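Cloud shirts and squeaky hinges: our folding project

So I finally get to write about the thing that has eaten my evenings since January! Our robotics club is working on folding laundry this year, and I can't get enough of it.

The short version: you hold a gripper in your hand, you fold a shirt with it, and the camera on it records everything. Later those recordings go into training for the arm in the back of the lab, which we call Cuko. Our goal is 400 good folds before the club showcase, and as of last night we're at 300. Three hundred! Marisa Sorrentino keeps the tally and she is strict, so those are real ones.

T-shirts are so much harder than I expected. Towels are a breeze (four corners, all the same), but a shirt has sleeves that want to go wherever they like, and you only get two fingers to talk them into it. My wrist has learned things this spring. I start with the sleeves, then bring the sides in, then fold up from the hem. Hok-lam Chu goes hem first and is faster than me, which I am still arguing about.

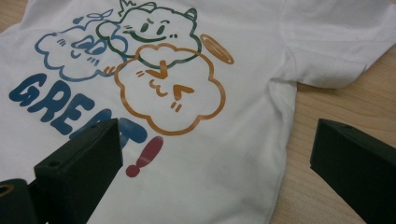 Cloud shirt and bare table, both from the gripper camera
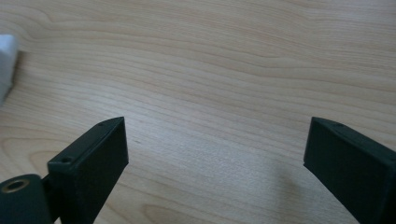
Page last changed: June 2026

I love the cloud shirt. The orange one with the halo is my favorite, and the big print is handy for practice too, as I can tell at a glance if I've got the shirt turned the wrong way.

A few things I've picked up, if your club wants to try this. Go slower than feels natural. Open the fingers all the way before you reach for the cloth. And smooth the shirt with your free hand before you start recording, then keep that hand out of it!

Darius Ilie is printing us a second set of fingers with a thinner tip, and I'm hoping they'll slide under a hem without bunching it. Next up is long sleeves. I've already raided my closet, and there's a bag with 14 of them sitting by my door.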